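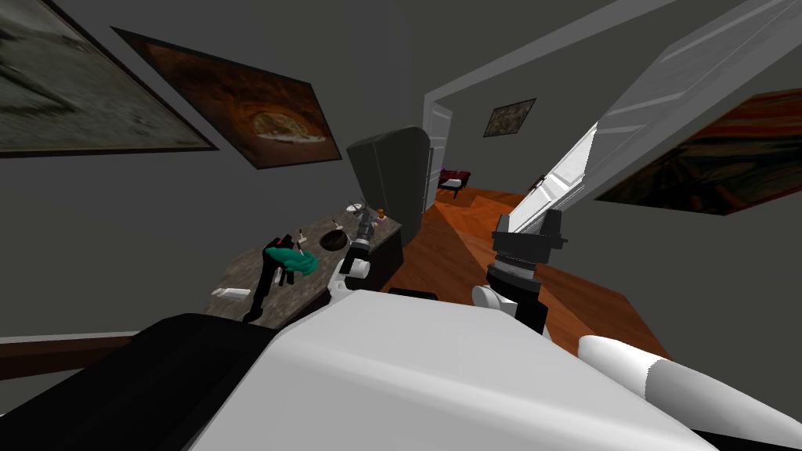
Ngozi Okafor told us in her first interview that she had stopped calling her mother from the kitchen, as every second word had to be said twice, and that she had blamed the phone for years before she thought of blaming the room.

**Figure 3.** A rendered kitchen interior with a granite countertop, gray walls and a wooden floor.

### 4.2 Talking over hard surfaces

Her remark set the direction for this part of the study, and we are glad it did! We had gone to Rumham expecting to write about noise: extractor fans, kettles, the refrigerator that hums through dinner. What people wanted to talk about was echo. Stone counters, hard walls and wooden floors (the mix of stone and wood in Figure 3 is a familiar one) all send a good share of speech back into the room, and a small kitchen has plenty of them close together. A living room of the same size usually has a sofa, curtains and a rug, and speech in it dies away sooner.

We recorded everyday conversation in 16 homes, six of them in Rumham and the rest in Braruvbridge. Each household kept a small recorder, the Skuline, on a shelf at head height and switched it on whenever two or more people were in the kitchen. The recordings gave us 152 exchanges in which one speaker asked another to repeat something. We coded each exchange for what was said, what else was making a sound, and where the speakers said they had been standing – the last of these from the paper diaries, which people filled in with wonderful patience.

The richest finding concerns facing. In 70 of the exchanges the first speaker had their back to the listener, most often while washing up or chopping. Running water explains part of this, but plenty of these exchanges took place with the tap off. A voice aimed at a wall loses its crisp consonants on the way back, and those are the sounds that separate "cup" from "cut." One Braruvbridge family had built a habit around the problem without ever discussing it. Whoever was at the sink tapped the counter before speaking, and the others came closer. Their youngest did it too.

Names were repeated far less often than numbers or times. We think listeners fill in a name easily from the small set of people it could be, while "fifteen" and "fifty" leave them nothing to lean on. Dauda, the coding scheme we used, has no separate category for times of day, so we added one in January and went back through the earlier recordings by hand.

Soft furnishings came up in nearly every interview. Several people had hung a cloth or put down a mat for other reasons and felt that talk had become easier afterward. We did not measure the rooms before and after, so these reports stay as reports, but they agree with one another so well that a controlled version is the study we would most like to run next. It would need the same kitchen, the same speakers and a fixed word list, with only the floor covering changed between sessions. Section 4.3 takes up the phone calls, which we coded separately.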